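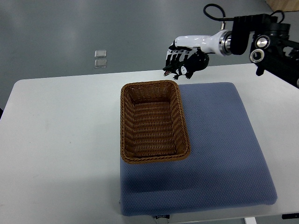

I got to the Clatina building a little before the morning shift and walked straight into the wrong door, which is how I ended up spending my first ten minutes in the returns cage with a woman who thought I had come to fix the label printer. She was very nice about it. When I told her I was there to write about the robots, she laughed and said, "Oh, then you want the quiet end."

The quiet end is where Clatina, which packs toys and small gifts for about a dozen online shops, has been putting its robot arms to work since last November. The rest of the place is what you'd expect from a warehouse in Stedham: long aisles, a radio fighting with a forklift, a break room with one good chair. Then you go through a set of swing doors and the noise drops away.

The person I had really come to see is the lead on that side. She has been with the company for seven years, started out as a packer, and asked me to leave her name out of it ("my mother reads everything"). She made us both coffee and talked for most of the morning, and I barely got through my list of questions!

I asked her first what the job was like before.

"Fast," she said. "You stood at a bench and you had a bin on one side and a basket on the other. Pick, check, drop. Pick, check, drop. On a good day I did that 4,000 times, and I know the number because they used to print it on a sheet and pin it up by the clock. I hated that sheet."

And now?

"Now the arm does the picking and I do the thinking, is how they sold it to us. It's sort of true. I'd say I do the worrying."

The worrying, as far as I could make out, goes like this. Gift baskets are a big line for Clatina, and every basket gets a different mix of things. A plush rabbit is easy to grab and hard to hurt. A hard plastic animal with feet and a tail and an open mouth is another story, because there are a dozen ways to take hold of it and most of them are bad. The people on her team teach the arms which ways are good. They run the same pick over and over at a table, watch what the fingers do, write down what went wrong, and send the notes to Krasniqi, the outfit that set up the system and still looks after the software.

"They know robots," she said. "We know toys. The first week they were here, they kept going for the middle of everything. Grab it by the middle! And I said, well, that's fine for a ball. You take one of the little animals like that and it swings around and catches its toes on the rim of the basket. Anybody who has packed for a month could have told them that."

Did they listen?

"After a while." She stirred her coffee. "One of them came and packed with us for a whole shift. I think that did it. He had the sorest feet."

I wanted to know about jobs, obviously, and I'd been working up to it, but she brought it up herself. When the plan was announced there were 97 people on the floor. The company promised no layoffs for the first year, and she says it has kept to that, though people who left on their own mostly weren't replaced. Some moved over to returns or to the loading side. Nearly 70 have had at least some training on the arms, which sounded like a lot to me until she explained that for most of them it meant one afternoon and a sandwich.

"I'm not going to tell you everybody's happy," she said. "There's people out there who won't come through those doors. One of my friends calls this side the aquarium. She says it's like we're all in here staring through glass at something that moves slow. And it does move slow! People don't expect that. I can still beat it, easy, for an hour. I can't beat it at three in the afternoon."

What does she miss?

She had to think about that one. "Talking, mostly. When you pack by hand, your hands just go, and you can talk all day long. I knew everything about everybody. With this you have to watch. You look away for a second and that's the second it does something interesting, and then you have nothing to write in the log except 'dropped, didn't see.' I've written that more than I'd like."

Her wrists are better, though. She held them both up and turned them around for me. She used to wear a brace on the right one at night and now it lives in a drawer. She also got a raise when she became lead, and she'd like it in print that it was smaller than she asked for.

There was a bit of a fuss in the spring over who should be trained next. The company had planned to bring in new hires from the technical school, and the packers felt (fairly, I thought) that they'd been promised first pick. A meeting was held, and then another one, and now half the places on each course are kept for people already on the floor. The next course starts on 17th September and the sign-up sheet was full when I saw it. Somebody had written their name sideways up the margin to fit.

I asked whether she thought the arms would end up doing the whole job.

"The easy baskets, sure. I think that's coming. But the shops change what they sell every season, so you get a box of something new with horns on it and you're back at the table starting over." She has been through this already with the Mistetti line, a range of animal toys that comes in with new shapes a few times a year. "They send us a lizard, then they send us a lizard with wings. It's the wings that get you."

Before I left she let me try running a pick myself. There's a handheld controller, and I was sure I'd be good at it, having wasted a fair amount of my twenties on video games. I was terrible. I squeezed too early, then too late, then I got hold of a toy by one leg and put it down on the wrong side of the basket. She wrote it all up in the log, very neatly, and under "operator" she put "visitor."

Then her break was over and she went back in. I took the long way out, past the returns cage, where the label printer was still broken.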